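Second week of teleop collection in sim at Wastitz. Notes on showing an arm a tabletop task by remote control, mostly for people about to start doing it. Thread.

The count as of Wednesday is 325 demos kept out of 2,354 attempts. That ratio looks bad. Most of the rejects come from the first few days, when the operators were learning the controller along with the task.

Biggest source of bad data: pausing. An operator stops to think, the arm hovers, and the log fills with near-zero actions. Train on that and the policy learns to hover too. We now trim any idle stretch over 2 seconds before export.

Second biggest: depth. On a flat monitor it is hard to judge how high the fingers are above the table. We added a second view from the side and the early-contact failures dropped a lot.

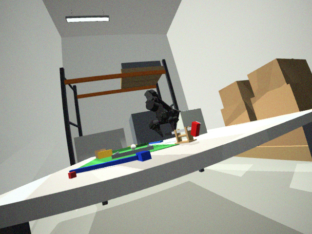

Long bars are worse than blocks. Grip one off center and it swings on the lift, then the operator chases it with the wrist. I ask for a grasp near the middle, a short straight lift, and only then any rotation.

Balls are their own problem. Close the fingers a little unevenly and the ball rolls. Approach from straight above, slow down early, close once. If it rolls, leave the recovery in – those demos are worth keeping.

Controller mapping matters more than I expected. The default in the Leston build moves the gripper in the base frame. Half our operators wanted the view frame. Let people pick, and log which one they picked.

We also tried hand-guiding the real arm at the Flondesia site. Smoother paths, fewer pauses. But the operator's hands end up in every camera view, and sessions ran up to 40 minutes before people got tired and sloppy.

Current split: remote control for anything the cameras need to see clean, hand-guiding for contact-heavy moves where we only train on joint data.

Next is rerunning the Živković baseline on the trimmed set. If trimming alone closes the gap I'll post the curves. If it doesn't I'll post those too – probably in June.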